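Workshop Tips: When the Arm Drops What It's Holding

3 min read

A gripper that lets go halfway through a move is a common fault on a bin-picking arm, and the cause is usually small. Ours started dropping parts in the spring. It took two people most of an afternoon to find a pinched air line. The tips below come out of that afternoon and the notes Hafiz Ong kept afterward.

Stop the arm before you look. Use the emergency stop, then shut off the air and bleed the line. A gripper can still close with the power off if there is pressure behind it. Wilfredo Dela Peña got a bruised thumb that way and was lucky.

Don't reach in for the dropped part. Leave it where it fell until the arm is locked out. The spot tells you how far into the move the grip failed.

Check the hoses at the wrist first. They bend with every turn, and a tie pulled too tight will make a crease. Run a finger along each hose with the air off, then turn the air back on from outside the work area and listen. Soapy water on a rag will show a slow leak at a fitting.

Give the cables slack. Move the wrist to both ends of its travel at the slowest speed and watch the bundle. If it goes tight at either end, loosen the ties and add some loop.

Look at the fingers. Dust and oil make them slip. Wipe them with a dry cloth and check every screw by hand. Ours get checked after every 200 picks now.

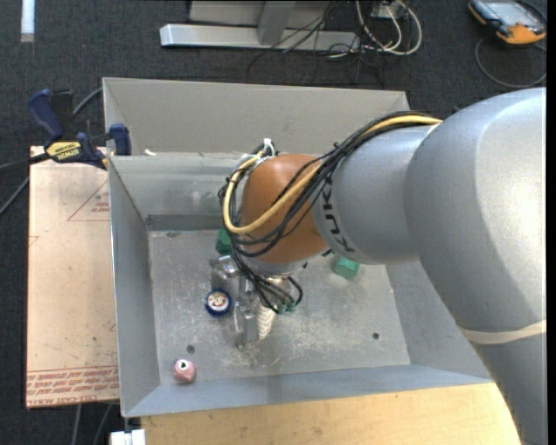
SAFETY & REPAIRS

Clamp the bin. A bin that creeps sideways will put every pick off, and it looks just like a gripper fault. Put a bar clamp on the rim, well clear of the arm's path, and mark the bench so you can see if anything has shifted.

Test with a few odd items of different shapes. Go down slowly and stop short of the metal floor - scrapes in the bottom mean the arm is going too low. Keep the hand control within reach the whole time.

Write down the pick number when it fails. Our worst drop came at 3,774, with the hose already creased.

Related tips
Freeing a Stuck Bar Clamp
Cutting Air Hose Square
Lockout Tags for a Small Shop
Keeping Cords Off the Floor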